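To: Shared Facilities list
From: Panya Chaimongkol, Building Services, Grullar House
Subject: Re: Stationery on the shared tables — what is kept and what is returned

Dear colleagues,

Thank you to those who replied to the notice on shared stationery. Ertuğrul Baysal's message raised several points which other teams have also put to this office, and I am answering them on the list so that all floors have the same information.

Ertuğrul Baysal wrote:
> The Vondville team would like to know whether the felt-topped tables
> are to be cleared fully at the end of the day, or whether a basic set
> may stay out. At present we put everything back in the cupboard and
> the first person in on Monday takes it all out again. We should also
> be glad to know who replaces markers, and whether notebooks left on
> a table may be used by anyone.
> With thanks,
> E. Baysal

On the first point, a basic set may stay out. It consists of one pen holder, the markers that belong in it and one notebook for general use. Everything else should go back to the cupboard by 6 p.m., as the cleaning contractor, Soylu, is not permitted to move items in order to brush the felt.
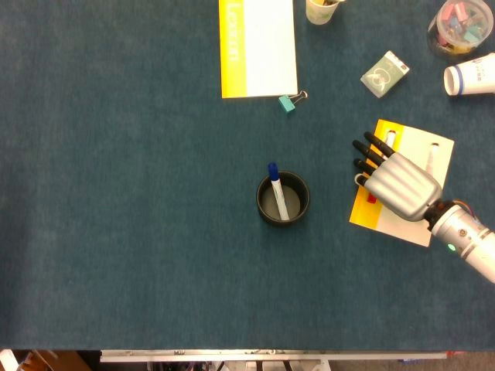 Pen holders are to stand well away from the edges of the table. Under the previous arrangement they were kept at the corners, where they were knocked off often enough for Zuvus to raise the matter in its last two floor reports. The middle of the table, where the round black cup has its blue-capped marker in it, is the agreed position, and teams are asked to return the holder there after use. Markers should be capped before they are put away.

Replacement markers are ordered by this office in boxes of 200 and issued on request, up to 21 per floor in any month. Requests should name the floor and the colour required. Glue sticks and tissues are not part of the standard issue and remain a matter for each team's own budget.

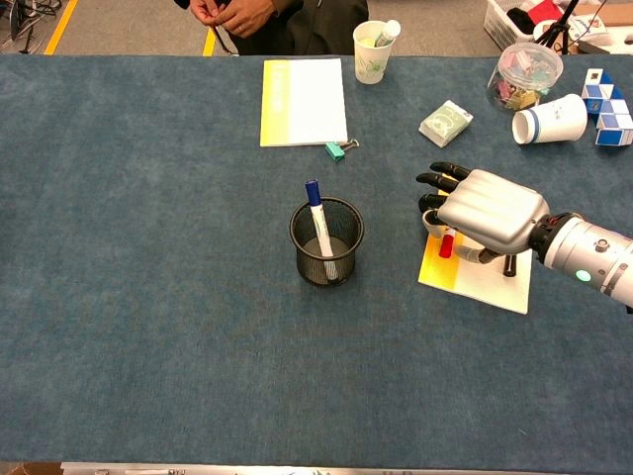

Shared table with mesh pen holder, notebooks, paper cups and a lidded jar of binder clips.

With regard to notebooks, any that carries no name will be treated as common stock. Those wishing to keep a notebook for their own use should write their name inside the front cover and should not leave it out overnight. Unclaimed personal notebooks will be held at reception for three weeks.

Binder clips should be returned to the jar and the lid closed — loose clips catch on the felt, and three of the older tables have already had to be re-covered. Paper cups may be used for sorting small items during the day but should be stacked or thrown away before the table is left.

Further questions may be sent to this list or to me directly.

Yours sincerely,
Panya Chaimongkol
Building Services
Grullar House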